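Towel night, again

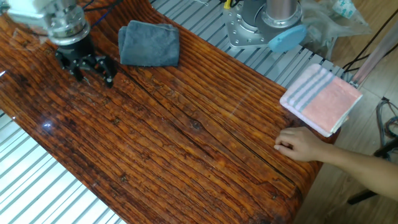

Raelene Henare

So I have a new answer when people ask what I do with my evenings, and the answer is I teach a robot about towels.

I joined the Luvano robotics club back in May, mostly because Mali Gape would not stop talking about it at lunch. I figured I'd solder something once a week and eat other people's chips. Five months later I'm on the cloth team for the Erano Cup and I have opinions about terry loops. My mother is thrilled that I finally fold laundry (I have not told her it's only at the club).

The task sounds like nothing. Two towels on a table, gray one and a pink one with stripes at one end, and the arm has to pick up whichever one the judge calls, move it to the other side, and put it down still folded. Still folded is the killer! Grab too high and you get one layer and the whole thing opens up like a letter. Grab too low and the fingers scrape along the wood, and that table has grooves in it you could lose a dime in. Tipene Grimshaw wanted to swap it for a nice flat white desk. Carleen Halliday, our coach, said the finals table won't be nice either, so we kept it, crack and all. I'm still a little mad she was right.

My job is resets. I put the towels back, square them up, get my hand clear and yell "go" -- and then I do that again until my back hurts. We have 200 practice runs to log before the qualifier and I think I've yelled "go" for most of them. The gray microfiber one is my favorite because it just sits there. The pink one always wants to hang a corner over the edge, and Tipene says leave it, the software should cope. The software has not been coping, Tipene.

Noeline Katene rewrote the part that decides how far down the fingers go, and she's convinced the shiny varnish is messing with the camera. Her plan is to try it with the overhead lights off next time. Mine is to bring a desk lamp and snacks.

We also still owe 40 bucks on the entry fee, so if anybody wants to buy a very slightly used club T-shirt, size large, leave me a comment. It says Laltow on the back because of a printing mix-up and I kind of love it.

Posted 8 Oct 2024 in Club stuff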